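Keeping rolls soft past the first day

Let rolls cool all the way on a rack before you put them away. Bagging them warm traps steam, and the crust turns leathery by evening. A basket is fine for the table, but move leftovers to a closed bag after supper.
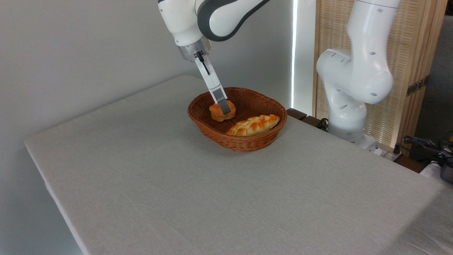
For anything you won't eat by the next day, freeze it. Wrap each roll on its own and press the air out of the bag. To serve, set them frozen on a bare oven rack at 400 degrees for six minutes. Don't refrigerate them.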